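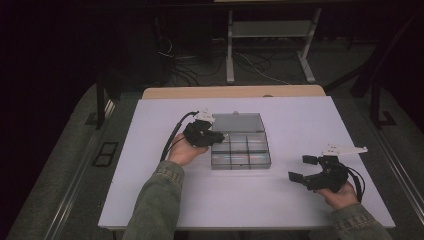
*An open six-compartment box on the white table, all its compartments empty.*

# About Dirkcombe

We are a small company that puts little things into little boxes. There are more glamorous lines of work, and most of our relatives have suggested one or another of them over dinner.

Dirkcombe started in January a good few years back, when Zachary Fehr inherited the contents of a sewing machine repair shop. The contents were mainly screws. They came in coffee cans, cough drop tins, envelopes marked "good" and envelopes marked "maybe," and Zachary spent most of a winter finding out what he owned. By spring he had a system, a sore neck, and a neighbor asking if he'd take a look at her late husband's fishing tackle. He charged her a pie. Our rates have gone up.

## What we do

You send us a mess of small parts. We send back the same parts, sorted, boxed and labeled, with a list. Our customers are repair shops, model railroad clubs, bead stores, school science rooms, and a steady number of people who have just opened a drawer in a house they recently bought.

We take:

- Screws, nuts, washers, springs and pins
- Beads, buttons, snaps and clasps
- Watch and clock parts, if you can live with "unknown gear, brass" on the list
- Game pieces, including mixed sets from several games
- Electrical odds and ends, no batteries

We don't take medicine, teeth (it has come up), or anything still attached to the fish.

## The box

People expect us to have strong feelings about boxes, and we do. Our standard is a clear plastic one with a hinged lid and six compartments, two rows of three. We've tried larger grids. Zachary once brought in a cabinet with so many drawers that we needed a second cabinet for the map to the first. Six is a number a tired person can keep straight, and if a job needs more than six kinds of thing, we open another box.

Clear plastic matters more than you'd think. A customer should be able to find a washer without opening four lids and saying something in front of the kids. The lid needs a tab you can get a thumb under. The walls between compartments need to reach high enough that a bead can't go visiting when the box is carried sideways, as every box sooner or later is.

We sort on a white tabletop. Early on we worked on a very handsome walnut desk, and we are still getting calls from its new owner about brass pins. On white, a dark screw shows up right away, and a clear bead at least casts a shadow.

Carpet is the great enemy of our profession. We have it anyway, in dark gray, wall to wall, and it came with the lease. Anything that goes over the edge of the table is looked for at once, by everybody, on hands and knees. The record for the longest search is held by a snap the size of a lentil, which was later found in a cuff.

## How a job goes

1. Your parts arrive and get weighed in the bag, tin or sock they came in.
2. We tip out one handful at a time. Never the whole bag. We did the whole bag once, for the Van Dusen job, and it took three of us until supper to see the table again.
3. The first pass is by kind, the second by size. Arguments about what counts as a "kind" are settled by Zachary, who is often wrong but quick.
4. Each compartment gets filled, checked and written down.
5. Leftovers go in their own compartment under the label "Bulto." It was the name on a mystery envelope from the original shop, and it has meant "we don't know either" ever since.

A small job takes 2 days. A large one takes about 30. If you've got something in between, so will our answer be.

## The Zivetti job

Visitors ask about our biggest order, so we'll get it over with. The Zivetti family sent us the stock of a button store their grandmother had closed without telling anyone. It filled 654 boxes. They wanted it sorted by color, then changed their minds and wanted holes. We have since added a line to the order form asking for a final decision, with a place to sign.

## Getting in touch

Write first and tell us what you've got, as well as you can tell. "A lot of metal bits" is a fine start. Please tape your lids shut before mailing — twice around, the long way — and put a note inside with your name on it. We have one lovely collection of hinges whose owner we would still like to meet.

*Page last updated 06/08/2025. Prices are on the order form.*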